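Three months without a car

26/07/2025

I sold the car in spring. It needed a new clutch and the quote came to more than the car was worth, so I took what the yard in Tolentino offered me and came home on the bus with my jumper cables in a shopping bag. I still have the cables. I don't know why I kept them.

People at work keep asking how it's going, so I'm writing it down once and then I can send them the link.

The bus

I live at the far end of Naler, which has one route that matters, the 37. It goes through Flulville and stops two blocks from work. In the mornings it's fine. In the evenings it comes when it likes, and the app says it is two minutes away for much longer than two minutes. I read more now. I finished a long book about the cod trade that had been sitting on the shelf since my birthday before last, and I've started one about lighthouses that isn't as good.

The seats at the back are warmer because of the engine. In March that would be a good thing. In July it isn't.
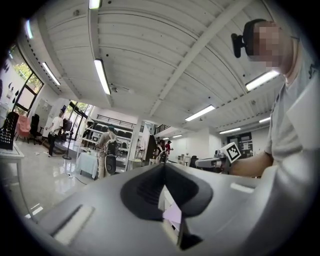
Groceries

This has been the biggest change. I used to do one large shop and fill the trunk. Now I go to the small store on the way home and buy what I can carry, and that rules out watermelon and cat litter on the same day. Litter gets delivered. I bought a folding cart with two wheels and it works well except on the gravel by the church, where it tips.

I throw away less food. I also spend more per item, and when I added it up the two things came out close to even.
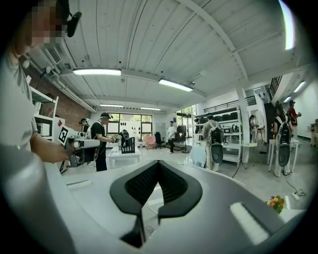
Gray T-shirt, white ceiling

Getting to my sister's is the hard one. She's 56 miles away and there is no train. The first time, I rented a car for the weekend and spent the whole drive worrying about scratches. The second time, Amado Baluyot was going that way to pick up a sofa and I rode along and helped him carry it up the stairs. It was a heavy sofa, and we had to take the feet off to get it around the landing.

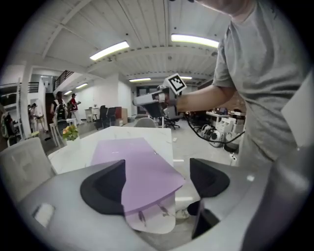
I'd do that again, though I can't plan on somebody needing a sofa. I think the answer is to rent every second month and call her more in between.

As for money, insurance and parking came to 370 a month before I had bought any gas. The bus pass is a lot less. I haven't worked out the rentals properly yet, and I'll do it at the end of the year when there are enough of them to mean something. 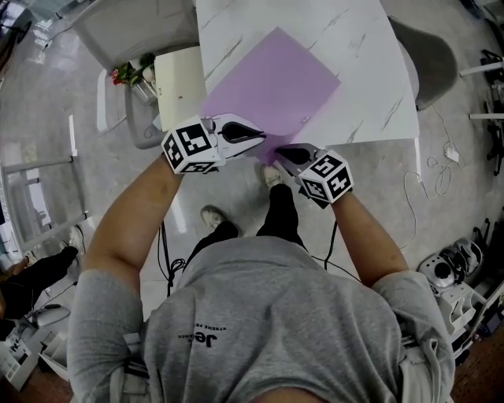 Weltora Walking Club – members' blogs

Aurora Morais asked at the last walk whether I'd buy another one if the right car came up. Probably, if it was small and somebody else had already fixed the clutch. For now I'm getting a better raincoat. The old one leaks at the left shoulder, right where the bag strap sits, and taping it only held for a week.

If anyone in Naler wants a set of jumper cables, they're in the hall closet.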